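Nellitz is getting its can deposit back, and I for one am thrilled

Well, it passed! I walked over to the town hall last night expecting to sit through three hours of parking talk, and instead the deposit question came up first and was done before my coffee got cold. Starting in March, you'll get a nickel back on every drink can you return in Nellitz, and the same goes for our neighbors over in Vass, who voted for it back in the fall and have been waiting on us ever since (sorry, Vass).

If you're new here, we had a deposit until the old bottle shop on Gevcombe Road closed and there was no place left to bring anything. People kept asking for it. The petition that got this going ended up with 3,513 names on it, and I will admit that one of them is mine and one is my mother's, and she had me drive her there to sign.

Aurelia Strebel ran the petition from the front counter of her frame shop, and she was grinning the whole evening. "I had 62 signatures the first morning and I thought that was the most I'd ever get," she told me out in the hallway. She's already planning to save up for a new bike with hers, and she drinks a lot of seltzer, so I believe it.

There will be 2 drop-off spots to start with. One is the side entrance of the Sostoleck market, open whenever the store is, and the other is the old feed building in Vass, mornings only until they sort out the heat in there. Lorne Caron from the public works office said a third spot on the north end of town is possible by summer if they can find a building with a loading door – he's looked at a few and wasn't in love with any of them.
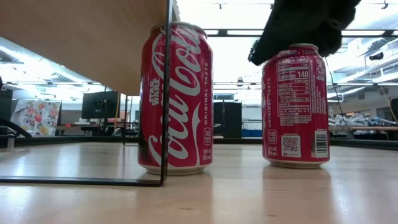

Two 12-ounce Coca-Cola cans. Soda cans are covered under the new deposit.

Some small print, and I asked Lorne to go over it twice so I'd get it right. Don't crush your cans, because the counting machine reads the bar code. Rinse them if you can stand to. Glass is not included yet, and neither are milk jugs or juice boxes. Cans you bought before the start date won't count, so that bag in your garage (and mine!) goes in the regular recycling.

You can take your money in cash or have it put toward the school band's trip fund. The sign-up sheet for that is at the Sostoleck service desk, next to the lottery tickets.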